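Home | Features | Materials | Workshop | Archive | Subscribe

The Trouble With Gloss

Why a shiny surface is so hard to specify, and harder to inspect

By Yabsira Yimer

9 min read

The finishing line at Petell runs two shifts and coats molded covers, bezels and domes for other manufacturers. Rejected parts go on a rack by the east wall. On the morning I visited, most of them had passed the gloss meter.

Gloss is measured by sending a beam of light at a surface at a fixed angle and recording how much comes off at the matching angle on the other side. The result is given in gloss units, on a scale set against polished black glass. Sixty degrees is the general-purpose angle. Twenty degrees separates high-gloss finishes from one another, and 85 is used for matte ones. A meter needs a flat patch a little larger than its opening. On a curved part the reflected beam spreads and partly misses the detector, so the reading comes out low.

Customers often write a single number on the drawing anyway. Sheyla Urrego, who manages coatings at Petell, sends those drawings back with a request for a flat test panel sprayed in the same batch. The panel gets the meter. The part gets an inspector under a tube light.

What the inspector looks for is mostly outside the gloss number. Haze is a milky halo beside a bright reflection, caused by texture too fine to see directly. Orange peel is a coarser waviness, from less than a millimeter to several millimeters across, left when the coating sets before it has leveled. Two panels can read the same at 60 degrees and look nothing alike under a row of lamps.

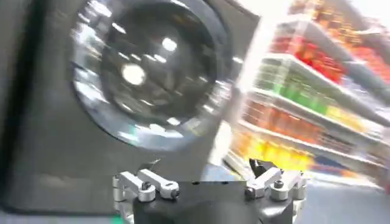 Leveling and time

A wet coating levels under its own surface tension. The rate depends on film thickness, viscosity and the spacing of the ripples. Thickness matters most: in the standard leveling model the rate goes up with its cube, so a film half as thick takes eight times as long to flatten by the same proportion. A thick film levels well and then sags on any vertical face. Domes are awkward in this respect, being close to horizontal at the crown and close to vertical at the rim.

Remigiusz Sikora sets up the spray booths. His preferred adjustment is solvent blend. A slow-evaporating solvent keeps the film open longer, at the cost of more dust landing in it. In September, when the shop air is still warm, he shifts the blend toward the slow end and lengthens the flash-off before the oven.

The abrasive route

The other way to get a gloss is to cut one. At Janthorpe, a smaller shop that refinishes piano cases, Dayana Yupanqui works polyester through a sequence of papers, starting at 800 grit when the surface is sound and at 300 microns of film or better. Each grade has to remove the scratches of the one before. She changes sanding direction at every step so leftover scratches show up as lines running the wrong way.

Her log for one concert case lists 50 sheets of paper and two grades of compound. The job number was 2,369, and the case came back once, for swirl marks on the lid that appeared only in low sun. Swirls are shallow circular scratches, and they show where they lie square to the incoming light. Overhead shop lighting had hidden them. She now checks lids with a single small lamp held low and moved by hand.

Writing a better drawing

Svitlana Stelmakh, who writes finish specifications for the appliance maker Quispe, has stopped using gloss alone. Her drawings call out 20-degree gloss on a flat panel, a haze limit, and a waviness limit in two bands. Curved parts are compared with a signed sample at a stated distance under a stated lamp. The samples live in a drawer, wrapped, and are replaced on a schedule, as handling dulls them.

Comments (3)

Nuria
We had the same fight over curved parts. Supplier kept metering the crown and getting low numbers. A companion panel ended it.

bench_rat
Would have liked more on the haze measurement. Which angle do they use for it?

T. Oakes
Low lamp trick works for car clear coat too. Turn off the ceiling lights first.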